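I've had a soft spot for hillclimbing ever since I first stood in a wet field and heard a little single-seater bark its way up through the trees. So when my entry for the Derkanance climb came back accepted, I did a small dance in the kitchen!

The Fikre is running on last year's engine, the 1,000 cc one, and with me out of it she weighs 386 kilos. I'd promised everybody 380. I've been through the whole car twice and I still can't find the other six – the new seat is my main suspect, though I'm not giving it up, because my back is so much happier.

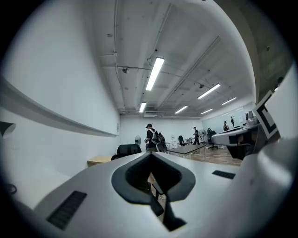
Sukunbridge, April

We had the test morning here on the old airfield road and I managed nine runs before lunch. The start is much better now I've stopped fussing with the clutch. Second gear is still a bit of a lottery (sorry to anyone who was standing near the hairpin and heard my language).

Derkanance has 40 cars on the list, and after that it's the long tow over to Winau, where I've never driven. If you know the top corner there, please write and tell me which gear!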